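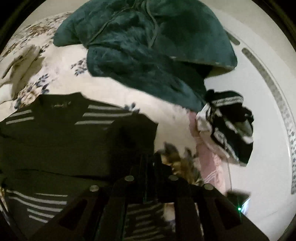

I've had the Gremel hand-held gripper kit for long enough now that I've stopped reading the quick-start card, and I think that means I'm ready to write about it! For anyone who missed my February post, this is the kit Distent sells for people who want to record their own demonstrations at home and train an arm on them later. You hold the gripper, you do the chore, and the camera on it keeps what it saw. My chore of choice is clothes on a bed, and I don't go easy on it. There's a teal fleece bunched up on the flowered duvet, a black sweater with white stripes spread across the near side, and they are nothing alike to pick up. The fleece is fuzzy and thick and you can grab it practically anywhere. A knit wants a smaller pinch, closer to the edge, or you end up dragging the whole thing along with you.

First, what you get for your money. The box has the gripper, a charging cable, two spare sets of finger pads, a little bag of screws and a card with the setup steps. Mine cost 553 dollars with shipping, and it came from the Prirstead warehouse in four days. I had it running the same evening (after a detour to find a screwdriver that fit). The software installs in one go and then asks you to wave the gripper slowly around the room so it can get its bearings. I felt silly doing that the first time. I still do, a bit.

Then you just start! Squeeze, lift, move, let go. Each go at a chore gets saved as its own clip, and the app lets you throw out the bad ones right away. My friend Ngân Trịnh has the same kit and records dishes and cups, and she told me to aim for 40 clips before judging anything. Good advice. My first dozen were awful, all jerky wrists and second thoughts, and somewhere in the twenties I stopped thinking about my hand and started thinking about the shirt.

I'm up to 158 clips now, and I kept 145 of them. That ratio makes me very happy. Most of the ones I dropped were my own fault, like letting a sleeve flop over the camera and leaving it there.

What I love most is the fisheye view. It's so wide that you never have to aim, and when I play a clip back I can see the thing I'm reaching for and the pile it came out of at the same time. Straight lines bend like crazy toward the sides, but you get used to it fast. I also like how open the gripper is. The plates have cutouts in them and you can see fabric through the gaps between the arms, which helps more than I expected when you're working with something dark.

Now the gripes, and there are a few. It gets heavy. After half an hour my forearm is done, and I'd pay extra for a lighter handle. The squeeze is stiff for small hands too – Hậu Vương tried mine and gave up after five shirts. In the evening, with only the bedroom lamp on, black fabric turns into one big shadow, so I've moved most of my sessions to the morning. And the app really needs a way to rename clips in bulk. I wrote to Distent about that one and Sơn Tăng from their support team wrote back the next day to say it's on the list. We'll see!

Would I buy it again? Yes, if you already have an arm to train or a friend who'll lend you time on one. I send my clips over to Cường Quách, who has a Tanoli arm bolted to a workbench in his garage, and we've only just begun the first training run. Folding is a long way off. For now we're asking it to lift one piece of clothing off a pile and set it down beside the others – sweaters first, then fleece, then the slippery stuff I've been putting off.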